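Changing the withdrawal address on a validator that is already active

Posted in: Staking and Validators

Our cooperative operates 4 validators on the Tulora network through the Ivix client. When they were registered, the withdrawal address for each was set to an account held at an exchange. The board has since decided that all funds should be withdrawn to a hardware wallet under the control of two signatories.

I have read the Tulora documentation and find it unclear on one matter. It states that a withdrawal address "may be set once," and elsewhere that it "may be updated by exit." I would be grateful to know whether the address can be changed while the validators remain active, or whether each must be taken out of service and registered again. Our combined stake is 4000 tokens, and we would prefer to avoid a long period without rewards.

Nawal El Ouafi

Brannigan_Ops

You cannot change it. Exit and start over. The same subject was covered in the November thread on lost keys, which you may wish to search for.

Emmett Wojcik

The reply above is correct in its result but omits several points that an organization should consider before it proceeds.

The two passages in the documentation refer to different cases. A validator registered without a withdrawal address may have one added at a later date, and that entry is final. A validator registered with an address, as yours were, retains it until it has fully exited. The phrase "updated by exit" means only that a new registration may carry a new address. It does not describe a change to the existing record.

On exit, the stake is paid to the address on file, in your case the exchange account. Please confirm in writing with the exchange that it accepts deposits of this type. Some platforms credit ordinary transfers but do not credit validator withdrawals without a manual request.

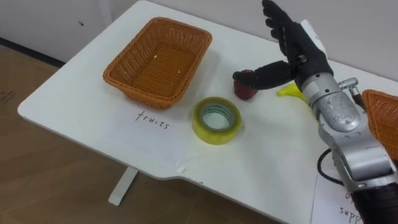 Wicker basket on a white table.

With regard to timing, the exit queue was at 9 days when I last consulted it, and the activation queue is separate. I would recommend that the validators be exited one at a time — the remaining three will continue to earn rewards in the meantime. Keep each Ivix instance running until its validator is shown as fully exited. A validator that goes offline while still in the queue is subject to the usual penalties.

Before registering again, send a small amount to the hardware wallet and have both signatories complete a transfer out of it. The new address will be as permanent as the old one.

Jovance

I agree with Emmett Wojcik. One addition: the exit message must be signed with the validator key and not the withdrawal key. Our first attempt was rejected for that reason. After a correct message was submitted, the status changed within 60 minutes.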